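Skaven: Candidate Statement and Campaign Coverage Corpus
README, release 2

Contents: plain-text transcripts of candidate interviews, stump speeches, debate answers and local news reports from congressional and county races, with issue labels at the passage level.
Maintainers: In-ho Moon, Geum-ok Noh
Labeling lead: Kyung-hwa Ko
Last updated: 13 June 2024

Overview

Skaven is a text corpus for studying how candidates for legislative office talk about policy positions, and how local reporters restate those positions. Each record pairs a passage spoken or published by a campaign with zero or more passages from news coverage that refer to it. The corpus holds over 2,000 passages. A subset of 628 passages has been labeled twice by separate readers. The test split is 126 passages taken from that subset.

The corpus does not contain polling data, vote totals or donor records. It should not be used to estimate public opinion.

What changed in this release

Speaker labels in the debate files have been redone. In release 1, answers that were interrupted by a moderator were stored as separate passages with no link between them. They now share a passage group ID. The label "taxes and spending" has been split into "taxes" and "spending," and the old label is kept in the field issue_old so that earlier results can be reproduced. Duplicate wire copy has been removed where the text matched after whitespace and punctuation were stripped. Near-duplicates remain.

Record format

Files are UTF-8, one JSON record per line. Fields:

passage_id: string, unique within the corpus
group_id: string, shared by the parts of an interrupted answer
source_type: interview, speech, debate, mailer or report
speaker_role: incumbent, challenger, open_seat, moderator or reporter
office: house, state_house, state_senate or county
text: string
issue: list of strings, may be empty
issue_old: list of strings, release 1 labels
stance: support, oppose, mixed or unclear
refers_to: list of passage_id values, empty for campaign passages
split: train, dev, test or none

Passages outside the double-labeled subset carry split "none." They have issue labels from a single reader and no stance label. Code that loads the full corpus should expect stance to be null in these records.

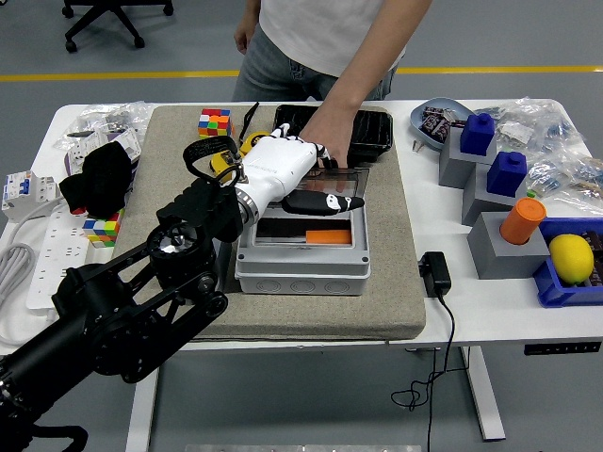
Stance labels record what a passage says about a measure, independent of what the candidate has said elsewhere. An incumbent who voted for a highway bill and then criticizes it in a debate answer is labeled "oppose" for that passage. Readers were told to work from the text alone and to leave the voting record out of it. The written guide compares a passage to a box with a clear lid panel, like the gray junction box on the mat with the orange block inside it: the reader labels the contents that can be seen and makes no guess about how they got there. If the contents cannot be made out, the label is "unclear." The label "mixed" is kept for passages that state both support and opposition to the same measure, and is not a fallback for weak wording.

Labeling process

Each passage in the double-labeled subset was read by two people who did not see each other's labels. Disagreements on issue were settled by taking the union of both lists. Disagreements on stance went to Kyung-hwa Ko, whose decision is the one stored in the file. The original pairs of labels are in raw/stance_pairs.tsv, keyed by passage_id.

The most common stance disagreement was between "mixed" and "unclear." The second most common involved conditional statements, such as a promise to vote for a bill if a given amendment is added. The guide now treats these as "support" when the condition is named and "unclear" when it is not. Passages labeled before that rule was written were checked again during October and corrected where needed.

Splits

Splits are made by race. All passages from one contest fall in the same split, including the news reports that refer to them. Group IDs never cross a split boundary. Candidates who ran in more than one contest were assigned to the split of the earlier contest, and their later races were moved with them.

County races are underrepresented in the dev split. Results on county passages should be reported from the test split only.

Loading

The loader was written by Tae-yang Byun and is in tools/load.py. It takes a path and a split name:

python tools/load.py --path data/ --split dev

Adding --groups joins the parts of an interrupted answer with a single newline. Adding --old returns release 1 labels in place of the current ones. The two options can be used together. The loader has no dependencies outside the standard library.
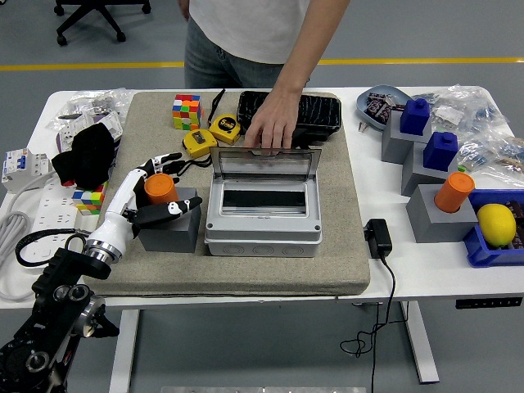
Robot hand at an orange cup, with the gray enclosure's clear lid tilted open.

Known problems

Transcripts of outdoor speeches have gaps marked [inaudible]. These marks are left in the text field and are not counted as words in stats.tsv.

Some news reports quote a candidate from an event for which no transcript was available. In those cases refers_to is empty even though the report plainly answers something the candidate said.

Mailers were typed by hand from paper copies. Line breaks follow the paper and do not mark sentence ends.

The speaker_role field reflects the candidate's status on the day of the passage. A person appointed to a vacant seat partway through a contest appears first as open_seat and later as incumbent.

Terms of use

Labels and tools may be used for research and teaching. News text remains the property of its publishers and is included as short passages only. Requests to remove a passage should give the passage_id and be sent to Nam-gil So, who handles removals for both releases. Removed passages keep their ID, and the text field is set to an empty string.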